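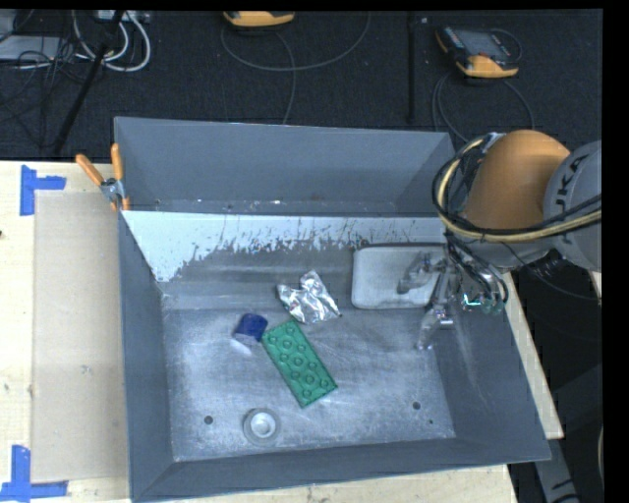 A green block with round studs, lying in a metal bin.

Print | E-mail

How does a party tent stay up?

Maybe you have been to a wedding or a summer fair where people ate under a very big white tent. Such a tent can be larger than a classroom, but sometimes it has no pole in the middle. Why does it not fall on the cake?

The bones

A frame tent has bones, like you have. The bones are tubes of aluminum. Aluminum is a metal that is light for its size, so two grown-ups can lift a long tube together. The tubes are joined in the corners and at the top with special metal pieces, and each piece is locked with a pin. When all pins are in, the frame can stand on its legs already before it has any roof.

There is also another kind, the pole tent. It has tall poles inside, and the cloth is pulled tight over them with ropes. If you take the ropes away, the pole tent falls down.

The skin

The roof is made of strong cloth with a layer of plastic on it. Rain cannot go through, it runs down to the side. For this reason the roof must be tight and must have a slope. If the cloth hangs down in one place, water collects there like in a bowl, and water is very heavy. A bathtub of water is heavier than a grown person!

The feet

You may think the hardest work of a tent is to stay up. But on a windy day the wind goes under the roof and pushes it, as it pushes an umbrella. Then the hardest work is to stay down.

On grass, the workers hit long steel stakes into the ground with a hammer. On a parking lot they often cannot do this, and they put heavy weights at the legs. The weights can be blocks of concrete or barrels filled with water.

A tent in the town of Womberg

Every August there is a music fair in Womberg, on the Nisbet field. The tent comes from a rental firm with the name Jiltine. It is 84 feet long, and it is fixed with 20 stakes on each long side. Last summer there were 502 chairs in it.

The workers begin at six in the morning. First they look for pipes and wires under the grass, so that no stake will go into them. Then they lay all the tubes on the ground in the right order. They build the roof frame low, pull the cloth over it, and only after this they lift one side and put in the legs. Then the other side. The walls come last, they hang from the roof like curtains.

The tent at this fair is called Bumo by the children of the town. They say it looks like a sleeping animal when it is half up.

Words to know

Frame: the bones of the tent.
Stake: a long steel nail for the ground.
Slope: when something is higher at one end than at the other.

Try it at home

Make a frame from drinking straws and tape, and lay a paper napkin on it. Blow from the side, and then from below. Which one lifts the roof? Now put a coin on the foot of each leg, fix it with tape, and blow again.

Print | E-mail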